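7/4/21

Came in on a Sunday because the Verura kits landed on Thursday and I wanted a quiet look at them before the rep rings. He will ring. He has already sent two emails asking how we're "finding the experience".

It's a dried-down antibody panel for lymphocyte subsets. You add blood, vortex, wait, lyse, run. The brochure says it takes pipetting error out of the equation. It takes out one kind. You still have to put the blood in, and that's where most of ours goes wrong, usually late on a night shift.

Ran 6 leftover samples side by side, our own liquid cocktail against theirs. CD3 and CD4 agreed well enough that I stopped squinting. CD19 was dimmer in every one of their tubes. Still separated from the negatives, but I don't like it, and I don't like the line in the insert that says "minor variation in intensity may be observed". Minor compared with what? I read the whole insert twice and couldn't find a number.

The one that bothers me is the old heparin sample. Ours gave a clean B cell cluster and theirs smeared down toward the axis. The insert does say EDTA only past a day, so I can't blame them for that one. Wrote it in the book anyway.
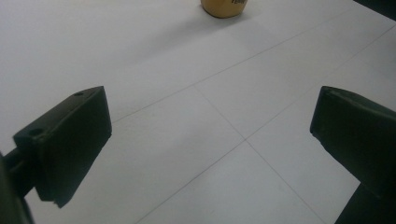
Then there's the comparison data. Zutcombe did the outside study, 130 samples, which sounds decent until you get to the footnote and find 102 were healthy donors. Of course it agreed. You could get healthy donors to agree with a coin. What I want to see is the low counts, the post-transplant people, the ones where a handful of cells changes what the clinic does on Monday. There's one scatter plot for those and the axis runs so high that they all sit in a blob in the corner.

Asked the Oksanen lab last month what they thought, as they switched over first. They said it was fine. I asked if they'd checked it against their old method below the treatment cut-off and got a long pause, then "it's fine" again.

Cost is another thing. The quote leaves out the compensation tubes, and those come from Irneo on a separate order with its own freight. I added it up on the back of the worklist and the saving they promised us is mostly gone. What's left is bench time, and I'll believe that when I see someone go home early.

To be fair, the tubes don't need the fridge, and our fridge is a disgrace. That's worth something.

Plan is to hold back low-count samples until July and run them both ways. If the CD19 stays dim I'm asking for a second lot number before anyone signs. Cleaned the cytometer, shut down the lasers, forgot my lunch container again.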